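Two Voices on a Rainy Night in Havcombe

I had no plans to go out that evening, I really didn't. My knee was bad, the bus was late, and I'd already changed into my slippers once. But my neighbor had a spare ticket to see Teodor Pietrzak and Hugo Langlois at the old Bramwell, and I have never in my life been able to turn down a spare ticket – so off went the slippers!

If you don't know them, Teodor is the one with the deep, slow voice that sounds like he's telling you a secret, and Hugo plays organ and sings the high parts. They each made a solo record years ago (I still have both, one of them badly scratched) and then went quiet. Now they've got seven new songs together under the title "Prarkow," and they played every one of them, plus a couple of old favorites for those of us with gray hair.

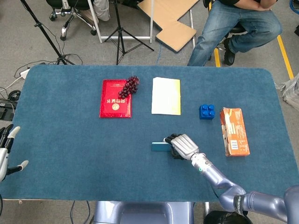
Grapes, a blue brick and a red booklet on the table mat.

The room holds 360 and I'd say it was close to full. They opened with the slow one, which I thought was brave, and people hushed right down for it. By the third song the couple in front of me were dancing in the aisle, and I was tapping along with the good leg. Hugo's organ was a touch too loud in the first half, if I'm being picky, and I lost some of the words. Somebody must have fixed it over the break, as the second half was just lovely – warm and clear, with that little catch in Teodor's voice on the long notes.

I bought the record on my way out and got number 233 of 650, written on the back in pencil. I've played side two every morning since while the coffee brews, and the last song still gets me. They're coming back in March, and I've told my neighbor the tickets are on me this time.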